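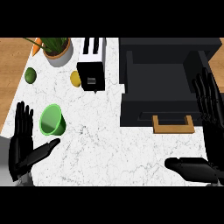 Can it open a drawer yet? (household and shop chores, the annual argument)

General Discussion > Automation > Home and Small Shop

grommet_hollow
Posted 9 December 2025

Last year's thread got locked at 322 replies, after the business with the omelet, so I'm starting a new one. Same question as before. Can any of these machines do an ordinary chore in an ordinary house, or in a shop my size, without a person standing next to it doing a worse job of relaxing than if they'd done the chore themselves?

My opening position is no. I offer the render up top as the kind of thing I mean. Two very nice black hands, fingers and thumbs, a marble counter better than mine, and a green cup tipped over within reach of the left one. The right one has a wooden handle nearby. Righting a cup and pulling a handle is what my nephew does for fun, and he eats crayons.

I run a small cabinet shop, for those who don't know me. I would pay real money for something that sweeps and puts the clamps back.

tallow_and_tin
Re: Can it open a drawer yet?

Your nephew has had several years of full-time training and a staff of two.

I'm less gloomy than you. We put a Landier arm on the packing bench in May and it does the work. It picks up a jar, puts it in a carton, picks up another jar. It has never once asked me what I think of the playoffs.

grommet_hollow

Same jar every time?

tallow_and_tin

Same jar every time, same spot, same carton. Yes. I know what you're doing.

grommet_hollow

I'm just asking questions.

pinfeather
Re: Can it open a drawer yet?

Cups are harder than they get credit for, and a cup on its side is a good nasty one. If it's light, it rolls when you touch it. If you pinch the rim too hard it squirts off across the counter. People come at it from the side, scoop a little, rotate the wrist and let the base find the surface, and couldn't tell you afterward that they did any of it. I teach pottery to adults and you'd be surprised how many of THEM knock the cup over.

And that looks like a slick counter, too. Marble is pretty and gives you no help at all.

Dwindle
Re: Can it open a drawer yet?

It's a simulation though. The cup weighs whatever somebody typed in. You can do 100 cups in a row in there and then the real one has a bit of jam on the handle and you're back to square one.

I'm sick of being shown rendered kitchens. Show me mine. There's a bread bag with no clip on it, a fork stuck in the drawer so it only opens three inches, and a cat.

pinfeather

Nobody has budgeted for the cat.

sable_rasp

Simulated kitchens are where you'd WANT it to learn, Dwindle. Do you want it learning on your plates? I do this for a living (tooling, not robots, but we share a lunchroom) and the whole reason to practice in software is that you can drop the cup all night and your only cost is electricity. You then go to the real thing and find out what you got wrong. You always got something wrong. It's still cheaper than plates.

Dwindle

I'm not against practice. I'm against the practice being the brochure.

sable_rasp

Fine, that I'll give you.

Syahrul Siregar
Re: Can it open a drawer yet?

Long-time reader, and I'm using my real name because I forgot to pick a user name and now it won't let me change it.

I fix commercial kitchen equipment, so I look at the black unit on the right of that counter and think about the handle. It's a flat bar on two short legs. For a hand with fingers that's a friendly shape, you hook it from above and lean back. The handles I see in new apartments are a groove cut in the top of the door. Some have no handle and you push the door and it pops out at you. I have hurt myself on those, and I have skin and feedback.

So my question for the optimists is, who is choosing the handle? If the house has to be fitted out for the machine, then the machine hasn't learned to do chores. We have learned to buy handles.

tallow_and_tin

We fitted houses out for vacuum cleaners and dishwashers. I've got a hole under my counter exactly the size of a dishwasher and I never held it against the dishwasher.

Syahrul Siregar

This is a good answer and I'm annoyed by it.

kettleward
Re: Can it open a drawer yet?

Everyone's skipping the part where the thing has to know what the chore is. Look at that counter again. Lemon next to the toaster, lime out on its own, carrot back behind the plant. Is that a mess? In my house the lime out on the counter is a drink being planned. The carrot behind the plant is a carrot I will find in March. One of those should be tidied and the other must on no account be touched, and I couldn't give you a rule for telling them apart that my husband would agree with.

We rented a Porkeo for a month when I had my shoulder done. Very willing. It put everything that was on the counter into one bin, including my glasses and the mail, and then it put the bin on the counter.

grommet_hollow

I've employed that guy.

quarterturn
Re: Can it open a drawer yet?

Numbers from an actual shop, for whatever they're worth to the philosophers. We have a Tustard two-arm unit loading blanks. I keep a log, I can't help it. Since we started it's run 2,728 load cycles and needed a person 78 times. Most of those were a burr, or a blank stuck to its neighbor with oil. A new hire would do better on the stuck ones by simply looking irritated and shaking the blank.

I'd still buy it again. It'll load blanks on a holiday weekend with the lights off. But I wouldn't let it near the dishes, and I wouldn't call loading blanks a chore. A chore is different every time and it's always slightly your fault.

Dwindle

So a person has to be within shouting distance the whole time. That's a helper, and helpers are fine, but the ads say otherwise.

quarterturn

A person has to be in the building. I was going to be in the building. I live in the building, according to my wife.

sable_rasp

What gripper are you running on the Tustard? Two-finger?

quarterturn

Two-finger with the soft pads. I looked at the five-finger hands and the price made me sit down. For flat steel I don't need a thumb. For a kitchen I guess you'd want one.

pinfeather
Re: Can it open a drawer yet?

On thumbs: half of my beginners use theirs as a sort of fifth finger and wonder why the clay slides out. Both hands in the render have the thumb turned in toward the middle of the counter, which pleases me professionally. Whether anything is going on upstairs I couldn't say.

Dwindle

First time in the history of this board a robot's been complimented on its pottery posture.

oldmill_ned
Re: Can it open a drawer yet?

My sister-in-law works on the Nanayakkara kitchen project and she can't tell me anything, and doesn't, but she did once spend an entire Thanksgiving watching my father open the oven. She asked him to do it again. He was thrilled, he's eighty-one, he hasn't been asked to do anything again in years.

What she did say is that the drawer is two jobs. Getting hold of it is one. Then it wants to travel in its own direction, and if your arm has a slightly different direction in mind, either the drawer jams or the arm does. You and I just go slack in the wrist and let the drawer win.

grommet_hollow

I build drawers and I can confirm that they always win.

I'll amend my opening position. Same jar, same blank, same spot: yes, and I've been rude about it. My shop floor: still no. I had a look around tonight with this thread in mind and there's a clamp hanging off the radio, an extension cord under the bandsaw, and a coffee can of screws that I sort by feel. I wouldn't know how to explain that room to a person.

tallow_and_tin

You could tidy it up first.

grommet_hollow

Then what would I need the robot for?

kettleward

Can we have a separate thread for laundry? I have strong feelings about fitted sheets and they won't fit in this one.

sable_rasp

Started one. It's under Home and Small Shop, title is "Fitted sheets, machine vs. human, keep it civil." Dwindle has already been uncivil.

Dwindle

I said it would end up wearing the sheet. I stand by it.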